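Contents Preface Part 1 Part 2 Next chapter Glossary Index

Chapter 7
Buying a Robot That Handles Cloth

A robot that moves cardboard boxes has an easy life. The box has the same six faces in the morning and in the afternoon, and its edges stay where the drawing says they are. Cloth gives a machine no such help. Pick up a blanket by one corner and it becomes a new shape, and the shape changes again when it is set down. For a long time the usual advice to laundries, hotels and clothing warehouses was to leave this work to people.

In the last few years a number of suppliers have begun to say that this advice is out of date. They sell arms, grippers and control software as a kit, often with a monthly service fee, and they promise that household fabrics can be sorted, moved and folded with little or no programming. This chapter looks at one such offer, the Wadgate kit sold by Hamann, and asks what a careful buyer should make of it. The same questions can be put to any of its rivals.

The kit comes with 2 arms, a rail frame, a small camera for each wrist, and a license for a program called Prenutora, which chooses where to grip. The sales sheet makes three claims. The first is that the kit handles "any soft item up to blanket size." The second is that it can be working on a new item after 40 practice runs. The third is that one worker can look after several stations at once.

Read the first claim again. "Handles" is a wide word. It could mean that the gripper can take hold of the item, that it can lift it clear, or that it can fold it to a standard a customer would pay for. The sheet never says which. A buyer who hears "folds" and a seller who meant "grips" can both sign the same contract in good faith - and they will meet again when the first invoice is due.

The second claim is easier to test, and it holds up less well. Forty runs on a plain towel, laid flat on a clean table, prove very little about a mixed pile. The wrist camera has to tell one item from the next when they overlap, and baby goods are a fair test of that, with pale colors, thick and thin fabrics together, and printed faces that repeat from piece to piece. The gripper then has to close on one layer and leave the others alone. In our view this is the point where most demonstrations are arranged a little too kindly.
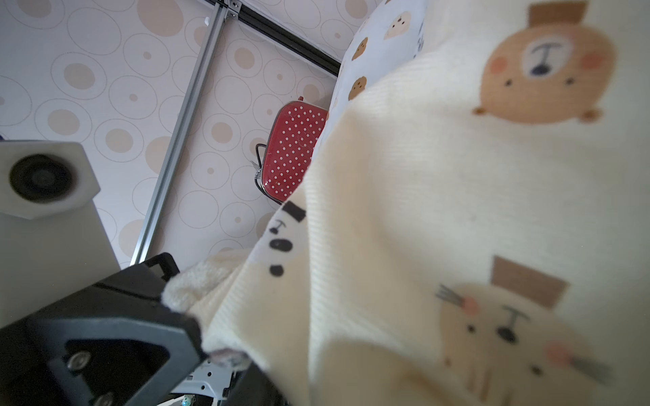

7.1 What to Ask For Before a Trial

The cloth in a trial should be yours. Send a bag of ordinary stock, including the awkward pieces, and ask that it be tipped out and left as it falls. Besta, a linen service that considered the kit for its nursery line, sent 32 items and asked for every attempt to be recorded. The supplier's first report listed only the attempts that reached the folding step. The ones that ended earlier, with two layers caught or nothing caught at all, had been filed as "setup." When they were put back in, the result looked much more modest.

Ask also who may touch the work. If a person straightens a blanket between attempts, that is labor, and it belongs in the price. Some suppliers call it "resetting" and leave it out. A station that needs a hand every few minutes cannot share its worker with several others, whatever the third claim says.

Then ask about wear and dirt. Fleece and knit goods shed, and loose fibers can collect on gripper fingers, in joints and on lenses. The Wadgate manual gives a cleaning schedule but does not say how long a cleaning takes, or whether the arms must be set up again afterward. Fifty stops in a month could be a small matter or a large one, depending on that answer.

7.2 Reading the Service Contract

The price of the hardware is often the smaller part of the bill. Under the standard Hamann terms, the Prenutora license is renewed every December, and an arm without a current license will move only in manual mode. Practice data recorded at the customer's site may be used by the supplier. The terms do not offer the customer a copy.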